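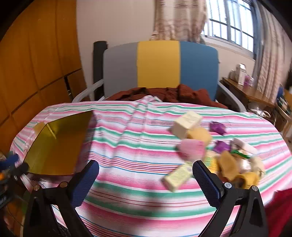 Snack sorting, striped cloth, amber bin at left. Near gripper open.

Tuesday, February 20, 2024

Sorting trial for the Udport packing room, mixed small snacks, two hand-held grippers. Target is 200 picks per session. Mitiku Negussie ran the left unit, I ran the right.

Finger spacing left as it was in September. Crimped packets want a slower close than the sponge cakes, and the cakes want a lower limit on grip force. Both values are in the Tamiru sheet, row 238.
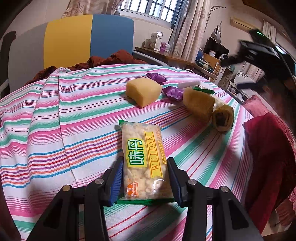 The packers at Udport now pick by hand and check seals in the same motion. Once the arm takes over picking, the seal check becomes a separate job at a screen, and no one has been rostered for it. Murdo Rennie wants 2 packers trained on fault clearing before the cell goes in. I agree — they know which wrappers snag, and we are still guessing at it.

Piecework pay is tied to the first 100 trays of a shift. That rule makes no sense with the arm running. Raised with Vevero, no answer yet.

To do: replace pad screws on the spare set, log grip force per item, ask Udport for the shift plan.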